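Skovden Two-Arm Tabletop Cell
Sold in the US by Arkosico. Reviewed by Marcela Brabec for the Grelenness shop equipment pages.

Status: on our watch list, not in our catalog
Arms: two, fixed to a shared front rail
Grippers: two-jaw, one per arm
Walls: orange and blue panels, aluminum corner posts, open top
Maker's stated cycle rating: 1347 pick-and-place moves between checks
Our hours with it: one open day

I don't list equipment on the strength of a brochure, so when Arkosico invited resellers to its open day on Thu 24 June I went along with a notebook and a fairly bad attitude. The pitch for the Skovden cell is that it sorts loose small items into a tray without anyone laying them out neatly first. Every seller of small robots says a version of this. Most of them then show you six matching blocks on a foam mat.

To be fair, the items here were a mixed lot. A wrench, a brass piece, a little clock and a tiny white cube have nothing in common for a gripper to get used to, and the marble-pattern floor is busier than the plain white ones I usually see. I asked who had picked the objects and was told the demo team had. That is worth about half a point. I'd have given a full point if they had let visitors empty their pockets.
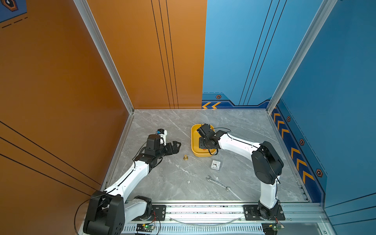
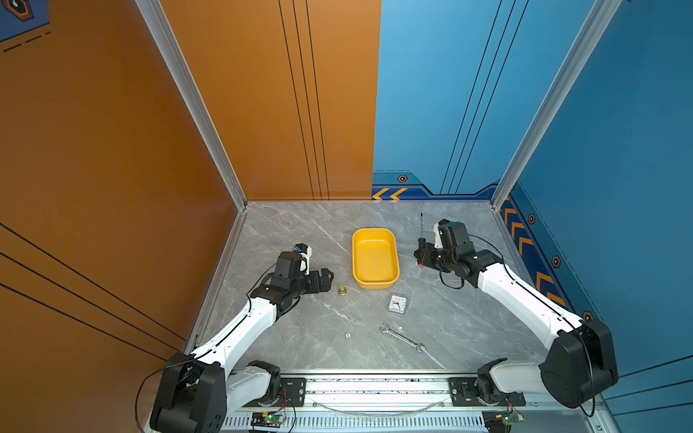
The arm on the right with a screwdriver at its gripper, handle up at the fingers.
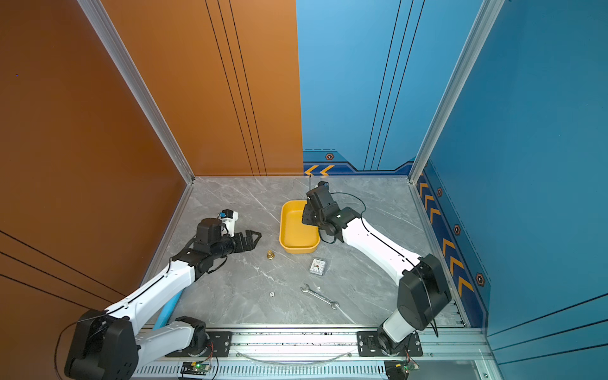 The sales talk ran to 46 slides and used the word "effortless" a lot. The questions afterward were more useful, and I've set down the answers as I heard them.

Does it need training for each new item? Yes, though "a short session" was all the presenter would commit to. I asked twice. A buyer from Govindasamy, who runs a small kitting line, asked a third time and got a different answer, so treat this as open.

Can both arms work at the same time? They are supposed to share the floor without bumping into each other. One arm did most of the moving while I stood there, and I would want to see a full shift of both before I paid for two.

What about weight? The spec sheet gives 300 grams per arm. The presenter said it would take more "in practice." I don't sell things by what they do in practice, and neither should you buy them that way. If your parts are over the printed number, look elsewhere.

How are mistakes handled? The software keeps a log, and an operator is meant to go through it. There is no alarm as standard. An add-on light is coming in October – or so they say, and I have heard about October from a lot of manufacturers.

Setup: the maker claims one person can do it in a morning. The control boards and wiring sit out in the open along the front edge, below the arms. Easy to reach for service, fine. Also easy to reach for anyone with a cup of coffee. There was talk of a cover but no cover on the price list.

Price: not published. Arkosico quotes by the job, with a discount for orders that include a support plan. I asked what the support plan covers in its second year and was handed a business card.

What I liked: the layout is easy to follow from where a visitor stands, and the people running the demo didn't rush anybody away from it. I also liked the tray, a plain yellow thing with rounded corners that looks easy to replace.

What would change my mind: a loan unit for two weeks, using our own parts, with at least 200 picks logged by our staff and the misses left in. I put that in writing before I drove home. If a unit comes we will post the log on this page, good or bad.

Until then we are not taking orders or deposits for the Skovden cell. Customers who already own one and want to tell us how it has held up can reach me through the Grelenness parts desk – please include the serial number and what you use it for.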